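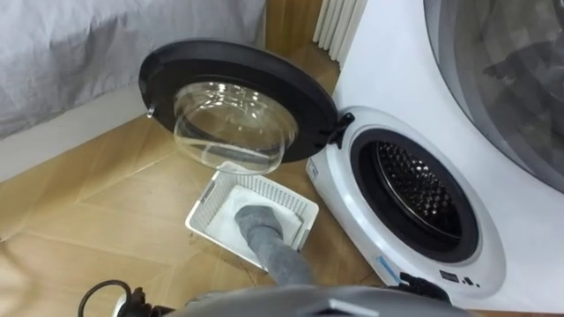
Abb. 3: Kompakter Frontlader mit geöffneter Tür, davor auf dem Boden der Wäschekorb mit einem gefalteten weißen Tuch.

3.2 Geräteaufstellung und Bodenebene

Die Teilstudie zu Kleingeräten behandelt Haushalte, in denen ein kompakter Frontlader unmittelbar auf dem Fußboden steht. Sockel und Unterschränke wurden ausgeschlossen, da sie die Höhe der Beladeöffnung verändern und die Vergleichbarkeit mit der Erhebung von Prins und Wouters (Skestedell-Bericht, Teil II) aufheben. Von den 400 angeschriebenen Haushalten im Einzugsgebiet Tavden erfüllten 18 sämtliche Kriterien. Ausgewertet wurden daraus 721 Be- und Entladevorgänge.

Bei dieser Aufstellung liegt die Trommelöffnung deutlich unterhalb der üblichen Arbeitshöhe. Der Korb wird daher in der Regel auf dem Boden abgestellt und nicht auf einer Ablage. In Abb. 3 steht er direkt vor dem Gerät unterhalb der nach links aufgeschlagenen Tür. Der Türanschlag bestimmt, von welcher Seite der Korb herangeführt werden kann; bei Anschlag rechts bleibt der Türflügel nur dann außerhalb des Greifwegs, wenn er weit genug geöffnet wird. Teilöffnungen wurden als eigene Kategorie kodiert (vgl. Tab. 5). Ein zweites, größeres Gerät in unmittelbarer Nachbarschaft schränkt den seitlichen Zugang zusätzlich ein.

3.3 Korb und Einlage

Als Korb gilt jeder offene, formstabile Behälter mit durchbrochener Wandung. Rechteckige Körbe mit Griffausschnitten an den Enden lassen sich auf Holzböden verschieben, ohne angehoben zu werden, wobei sie sich häufig gegenüber der Gerätefront verdrehen.

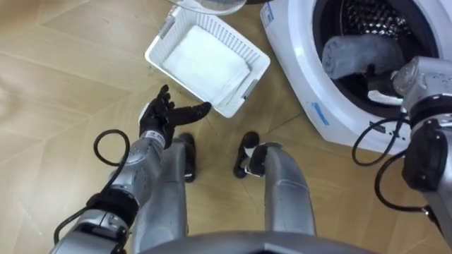
Der Drehwinkel wurde zwischen Korblängsseite und Gerätefront bestimmt. Verlegemuster mit diagonalem Fugenverlauf, etwa Fischgrät, eignen sich nur bedingt als Bezugslinie und wurden hierfür nicht herangezogen. Gefaltete Handtücher am Korbboden wurden gesondert erfasst, weil sie die nutzbare Tiefe verringern und sich Kleinteile wie Socken auf einer glatten Textilfläche anders ablegen als auf dem Kunststoffgitter. Die Kodierung der Einlage folgt dem Cendcombe-Schema mit den Stufen »keine«, »teilweise« und »überwiegend bedeckt«. Strittige Fälle wurden von R. Prins nachkodiert.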